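The table by the window

Elif Naz Güler opened the playroom of Rindari in February, in two rooms over a bicycle shop. Before this she worked twelve years in a day nursery. Now families come to her for sixteen hours in the week, and the rest of the time she cleans, repairs and buys toys at flea markets. I visited her in the morning, before the first families arrived, and we drank tea near the window.

I asked her first about the table, which everybody mentions when they speak of Rindari.

"I wanted wood, and I wanted it light," she said. "On a dark table the small pieces disappear. On this one a child sees everything, even the black wheel of a truck. My supplier offered me a white one with a shiny top, but it felt cold to me, like in a clinic."

The table cost her more than all the other furniture in the room together. She bought it from Prillari, a small workshop, and she waited nearly 20 weeks for it. In the waiting time the children played on a carpet, and some parents told her they liked the carpet better.

"They had a reason," she admitted. "On a carpet you can lie down. But for the small vehicles a carpet is bad. The wheels don't turn well and the children get angry. At the table they drive." 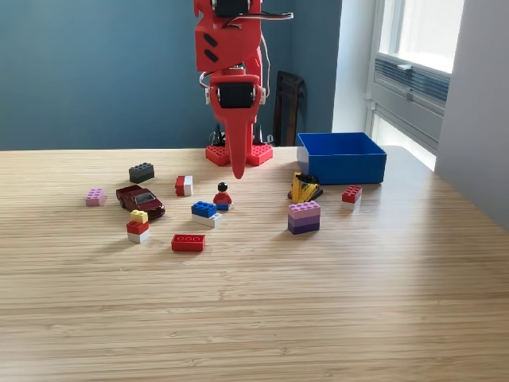 The table at Rindari, with the blue bin and the toy excavator near the window.

The vehicles are a subject she can speak of for a long time. She prefers the ones with a part that moves: an arm, a ladder, a door. When such a part breaks, she repairs it in the evening with glue and a small screw, and if the repair is ugly she leaves it ugly.

"A boy named Ignacio asked me who fixed the crane. I said it was me. Since that day he brings me his broken toys from home in a bag. I have now a waiting list!"

We came to the question of tidying. In many playrooms I have seen shelves with photographs and labels, one box for each kind of toy. Güler tried this and gave up after a month.

"The labels were for me, the children did not look at them. They put the animals with the blocks, and then I sorted until late. Now I use open bins without a lid. A child of two years can throw a car in a bin. It is also tidying, only louder."

Her colleague Lutfa Saha, who joined us with her own cup, does not fully agree. She thinks that older children like to sort, and that one should give them the chance.

"My daughter is six and she puts everything in a line by color," Saha said. "If there is only one bin, what will she do with her line? So on the afternoons when I am here I bring out the small trays."

"And then I put the trays away," said Güler, and both laughed.

I wanted to know if the daylight was a reason for choosing these rooms. Güler said that the rent was the first reason. The blue wall she painted herself, in two evenings, and she had to buy the paint a second time.

For the summer she hopes to find a second table, a lower one, for the smallest children. She has already asked Prillari for a price and is waiting for the answer.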